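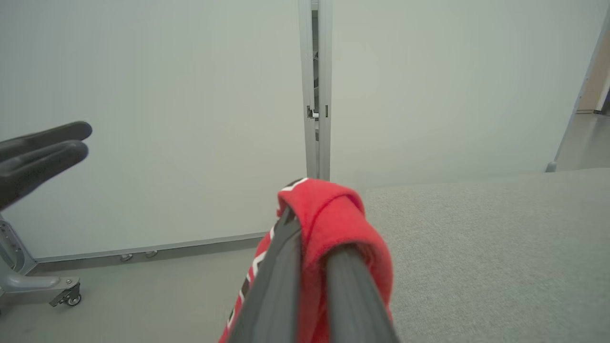 夹爪夹着红色那件,腕部相机视角。

遥操作示教记录:收软物进筐

五月这批的图,先放上来,文字后补。补得比较赶,有错别字别介意。

项目内部叫 Butdale,做的事很简单:人在旁边遥控,机器跟着动,一遍一遍把布料类的东西夹起来、挪走、放进筐里。动作和画面一起存,后面拿去训练。这一批攒了600条,剔掉不能用的,还在数……数完再更新。

任务怎么定的

一开始想做叠衣服。太难,先放着。改成“夹起—移动—放下”,三段,每段中间停一下。停多久没有硬性规定,操作员自己觉得稳了再走。后来回放发现,有人停得太短,切段的脚本找不到分界,只能手工标。很费时间。

所以后面加了一条:段和段之间松一下脚踏。脚踏信号一起写进日志,切段就按这个来。Pritby 那边的脚本已经改了,旧数据不兼容,旧数据请用旧分支,不要混着跑。

为什么用布

硬的东西前面做过了,盒子、杯子、瓶子,轨迹都差不多。布不一样,每次夹起来的形状都不同,褶子往哪边倒也不同。示教的人眼睛看着,手上会自己修,往回带一点,再抬。这种小修正就是我们想要的。写规则写不出来,只能让人做给它看。

颜色挑鲜艳的,跟浅色的墙和地拉得开,回放的时候一眼就能找到。仅此而已。浅色的布也录过一点,效果差,人看着都费劲。

夹布的几点经验(想到哪写到哪)

从上往下夹,先碰到面再合。别悬着合,容易夹空。
夹一层不如夹一个褶,褶子厚,不容易滑。
抬起来以后先别急着横移,等它垂稳。甩着走的轨迹我们基本都删了。
夹力不要拉满。拉满了放下的时候布会粘在指头上,得抖两下,抖的动作混进数据里很烦。
看腕部画面的时候注意,布一抬起来会挡住大半个视野。这时候看外部相机,不要硬凭感觉走。

最后一条说了很多遍了,还是有人忘。

操作端

主手用的是 Gikix 的,延迟还行,偶尔卡一下。卡了就停手,等画面跟上再动,千万别往回拽。往回拽等于给机器下了一串乱指令,补到后面会一下子全冲过来。

缩放比例默认即可。新手可以调小,手动得多、机器动得少,比较好控制。熟了再调会来。调过比例的一定要在备注里写,不写的话后面对不上。

Cosimo Melis 录得最多,也最稳。他的习惯是每录一条之前先空走一遍,不碰东西,走完回到起点再开始。慢是慢一点,但废条少。建议大家都这么来,特别是上午刚开机那会儿,手还没找到感觉。

靠近和放下

靠近这一段最容易被忽略。大家都盯着夹的那一下,前面怎么过去的很随意,有的直着冲,有的绕一大圈。模型学出来就很犹豫,到跟前左右晃。现在的要求是:两指先张开,从高处下来,对正了再降,中间不要停下来改方向。要改就抬高了重新来。

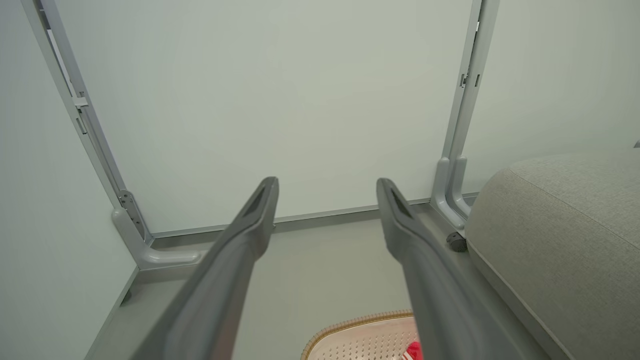 另外张开的幅度也要统一一点。开太小,对布没什么容错;开太大,旁边有东西的时候容易蹭到。我们现在的做法是每次都先开到底,靠近以后不再调,除非旁边确实挤。

放下比夹起来好做,但也有坑。到筐上方再松,别在半路松。松开以后先竖直抬,再回撤,斜着走会把布又带出来。带出来一次这条就作废,不要补救,补救的动作另存一类,文件名后面加 fix。

筐的位置每隔几条换一下,不用很大,挪一点、转一点就行。位置不变的话模型会背下来,换个地方就不会了。上一批就吃了这个亏,测的时候筐只偏了一点,结果每次都放到旁边去。

哪些条不要

布掉了的,不要(单独放,可能有用)。
中途有人说话打断、操作员分神停了很久的,不要。
画面掉帧的,不要。
起点没回到位的,不要。这个脚本能查,跑一下就知道。
动作没问题但特别慢的,留着,打个 slow 标签。

操作员的班

一个人连续录44分钟就换,别硬撑。手一酸,后半段的轨迹肉眼可见地抖。下午尤其明显。换人的时候主手要重新归零,座椅高度也调一下,不然下一个人肘部悬着,很累。

训练端

数据传到 Palumbo,那边每晚跑一轮。第一轮结果出来了,夹起那段可以,靠近还是有点晃,放下一般。大概率跟早期那些轨迹不统一有关系,打算把前面绕圈的那些拿掉再试。拿掉以后够不够还不知道,不够就再补录。

夹起那段有个小问题,机器老喜欢夹同一个角。回去翻数据,确实,大家都爱夹靠近自己的那一侧,顺手。下一批要求换着夹,远的、近的、中间的都要有,别偷懒。

待办

旧分支的说明文档,还没写。
fix 那一类的命名再统一一下,现在大小写都有,乱。
外部相机的角度重新固定,每次开工前对一下参考图。
脚踏的线换一根,接触不良,踩了没反映。
下一批加毛巾,先小后大。

视频在剪,剪好了放这页下面。要原始数据的找 Cosimo 开权限,写清楚要哪一段、用什么分支读,不写的他不给开。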